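Chapter 9
The Table Before the Shirt

What you will learn in this chapter
How to choose and cover a table for folding work
How to mark the table with tape, and in which order
How to lay a shirt in its field
How to look after the surface during a long day

Words you will need
cover, field, centre line, front line, crease, ridge, to smooth, to lift

In the earlier chapters of this book we have washed, dried and sorted. The clothes are clean now, and most students wish to begin folding immediately. We ask you to wait a little. A shirt can be folded on a bed, on a chair back or against your own chest, and at home all of us do so. In a workroom, where one pile of shirts must look the same as the next pile, the fold begins with the table.

When the Storovmont course was given for the first time, the table was treated in half a page. The students folded on whatever table was free. Their folds were neat, but every student had a different width, and the piles leaned to one side when they were put on the shelf. In the second year we covered the tables with paper and put lines on them. The teaching of the fold itself was not changed, and the piles became much straighter.

9.1 A table with fields

A large table is divided by tape into rectangles. We call these rectangles fields. One field is for the garment you are working on. The others can be used for what waits, for what is finished, and for your tools, if you have any. It is not necessary that all fields have the same size. It is more important that you decide what each field is for, and that you do not change your mind in the middle of a pile.

The line that runs from the far side of the table to the near side is the centre line. It is the most useful line on the table. When the buttons of a shirt or the middle of its back lie along this line, you can see at once if one half is wider than the other. The lines that run across the table help you with length. The one closest to you is the front line, and we recommend that no part of a garment passes it while you fold.

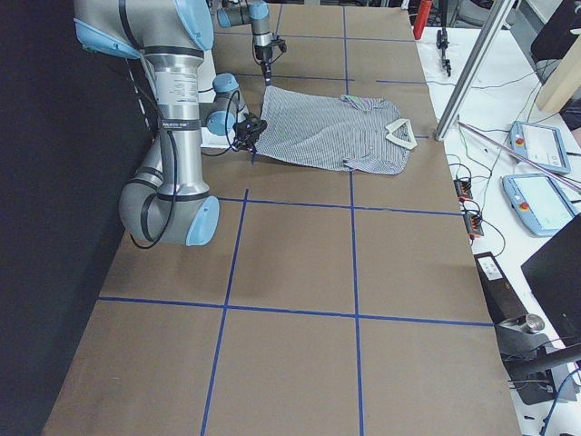
Figure 9.1. Fields marked with blue tape on a covered table, with a striped shirt laid out on it.

Look at the lines before you look at the shirt. The tape runs across much of the table, so the person who works here has a straight edge to compare with wherever the garment lies. One of the lines slants slightly, and this is common when tape is put down by hand. For a line between two fields a small slant does no harm. For the centre line it does, and there you should take the tape up and put it down again.

Notice also that the shirt is somewhat crumpled although it is lying flat. "Flat" and "smooth" are two different words in this book. A flat garment is spread out, with no part under another part by accident. A smooth garment has no creases. You should first make it flat, then make it smooth. Beginners often do it in the opposite order: they stroke one sleeve for a long time, and then they must move the whole shirt and the sleeve is spoiled again.

9.2 Choosing the cover

A bare table top is seldom good for folding. If it is polished, the fabric slides away from your hands. If it is rough, it catches thin knitwear. A cover gives you the same surface on every table in the room, even when the tables were bought in different years.

Plain brown paper from a roll is what we use in our exercises. The rolls from Kerik are 122 centimetres wide, and for most tables one width is enough. If your table is deeper, lay two widths side by side and let the join fall on a place where you do not fold. The join should be under a line of tape, never beside it. A loose paper edge beside a tape line will catch a cuff sooner or later, usually when you are in a hurry.

The colour of the cover deserves more thought than it usually gets. White clothes disappear on white paper, and you will not see a small stain that was missed in the wash. A dull brown or a brownish grey works with nearly everything, except with brown clothes. The surface should be matte. On a shiny cover the lamps make bright places, and a bright place can be taken for a wet spot, or it can hide one.

Paper becomes creased. You cannot prevent this, and a few faint creases do not matter for shirts and trousers. When you work with silk or with very thin cotton, the crease may be felt through the fabric, and then the paper should be changed. Pass your open hand slowly over the cover. If your hand notices a ridge, the fabric will notice it too.

9.3 Choosing and laying the tape

Use painter's tape. It holds well enough for some weeks of work and can be removed without taking much of the paper with it. Parcel tape is too strong, and it shines. Blue is a practical colour because it is easy to see beside a brown or grey cover.

The order of work is as follows.

Lay the centre line first. Measure the table at the far side and at the near side, and make a pencil dot at each middle. Fix the tape at the far dot and unroll it towards you with one hand. With the other hand hold it tight, a little above the paper. Let it down only when it lies over both dots.

Lay the front line next, and then the other lines that run across.

Lay the short lines last. They are the ones you will want to move after the first day – everybody does – and it is good when they do not lie under the long ones.

Press each line with a cloth from the middle to the ends. If you press from one end to the other, the tape is pushed in front of the cloth and makes wrinkles.

Cut the tape with scissors when you can. If it is torn by hand, the end is not straight, and an uneven end begins to lift before the rest. The long sides of the tape can be damaged as well, for example when something heavy is dragged across them. One side of a strip may then still be clean and straight while the other side has become ragged. Take your measure from the clean side and continue to work, but write the table down for repair.
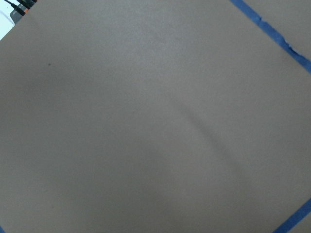 According to Cabral, such a strip should be replaced at once and not at the end of the day, because a lifted piece of tape holds lint, and the lint goes into dark clothes. We have discussed this point for a long time among ourselves. In a laundry with much dark clothing the advice is surely right. In a classroom, where the exercise pieces are old bed sheets and donated shirts, we think that a written note is sufficient. You should know both practices and follow the one of your workplace.

9.4 Looking at the surface

A good worker looks at the table two times: in the morning, before the first piece is laid down, and again after the break. It takes very little time. Bend your knees so that your eyes come close to the height of the table, and look along the surface towards the window or the lamp. From this low position you will see waves in the cover which are invisible from above.

A wave means that the paper has come away from the table. In most cases it begins at an edge that was not fixed, and then it travels inward. Do not push the wave down with your hand, for it will only come up in another place. Free the nearest edge, draw the paper gently outward, and fix it again. If a tape line runs over the wave, it must be lifted too, at least as far as the wave goes. Tape which is pressed down on a wave will keep the wave for you.

Small dark specks should be touched with the tip of a dry finger. If the speck moves, it is dust or a piece of thread, and you can brush it away. If it does not move, it is probably a mark in the paper. Try then with a piece of white cloth. A mark that gives no colour to the cloth may stay where it is, but a mark that gives colour must be covered or cut out before any clean garment comes near it.

Check the ends of the tape in the same round. An end can be crinkled and torn while the long part of the strip still lies perfectly flat. In this case you do not need a new line. Cut away the bad end, lay a fresh piece over the good part with a small overlap, and press. 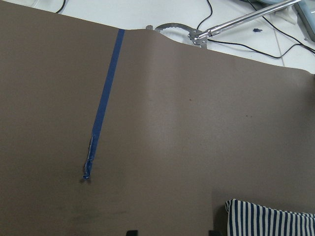

9.5 Laying a shirt in its field

Now the table is ready and the shirt may come. Hold it by the shoulders, one in each hand, and let it hang for a moment so that the sleeves fall by their own weight. Lower the bottom hem to the paper first. Then move your hands away from you and let the rest of the shirt follow, until the collar touches the table. Do not throw it and do not drag it.

If the shirt is striped, you have a helper. Choose one stripe near the middle and bring it parallel to the centre line. When this stripe is right, look at the hem, and then at the shoulders. With a plain shirt you must use the row of buttons or the side seams, which is slower, and for this reason we begin our exercises with stripes.

Make the shirt flat before you make it smooth. Straighten the body, then the left sleeve, then the right sleeve, then the collar. The hands should be dry and open. Stroke from the centre line outward, with light pressure, and stop at the seam.

Exercise 1
Cover a table and mark it with a centre line and a front line. Ask another student to check the centre line with a measuring tape at both ends. If there is a difference, take up the tape and repeat.

Exercise 2
Lay the same shirt in the field three times, each time from the beginning. Write down after each attempt which part you had to correct most. Keep the paper, as you will need it for the Lasent fold in the next section.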